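Descaling with vinegar vs citric acid, hard water area

Wistell Home Forum > Kitchen > Coffee and Tea

marbury_k
Original post
Moved into a place with very hard water and my drip machine is already slow. It used to fill a pot in eight minutes and now it takes 13. The manual says to use the maker's own descaler, which costs too much for what it is. I have white vinegar and I can get citric acid at the grocery store. Which one, and how strong?

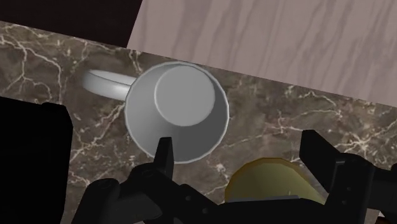
The machine is a Zamero, the basic one with no descale light. I drink two mugs in the morning and my wife has tea, so it runs once a day. Tap water only, no filter. The water report for our town says 18 grains per gallon.

tealeaf_oh
18 grains is a lot. I'm at 13 and I descale every month. Citric acid, two tablespoons to a full tank. Run half, switch it off for twenty minutes, run the rest, then two tanks of plain water.

plumbline
Vinegar works fine. Half vinegar, half water, same routine. I've done it that way for years on three different machines and never bought anything special.

tealeaf_oh
It works but the smell stays. I had to run five tanks of water before the coffee stopped tasting like salad. Citric acid rinses out in two.

plumbline
Five tanks sounds like you used it straight. At half strength I rinse three times and can't taste it.

tealeaf_oh
I used half strength. Maybe my machine holds more in the lines. Either way I won't go back.

Juntunen_fan
Check whether yours has an aluminum boiler before using either one. Acid left sitting in aluminum overnight will pit it. Twenty minutes is OK, overnight is not. My old Juntunen kettle was ruined like that and it was my own fault.

marbury_k
Manual doesn't say what the boiler is made of. I'll stick to the twenty minutes.

grindsize9
You're all treating the symptom. Put in a softener or at least use a filter pitcher. I have the Fundow pitcher and went from descaling monthly to twice a year.

plumbline
A pitcher won't do much at 18 grains. The cartridge will be used up in a couple of weeks and then you're paying more than the descaler costs.

grindsize9
Mine lasts six weeks, but our water is softer than his, so fair point.

tealeaf_oh
Also, softened water makes flat coffee. I'd rather descale.

grindsize9
Disagree on the taste, I can't tell the difference. My sister can, or says she can.

marbury_k
Update. Went with citric acid, two tablespoons. A lot of white flakes came out in the first half. Did a second round the next morning and got a few more. Full pot now takes nine minutes. Coffee tastes normal after two rinses — three to be safe. I still have most of the bag left so I'll try it on the shower head next.

plumbline
Take the rubber washer out of the shower head first.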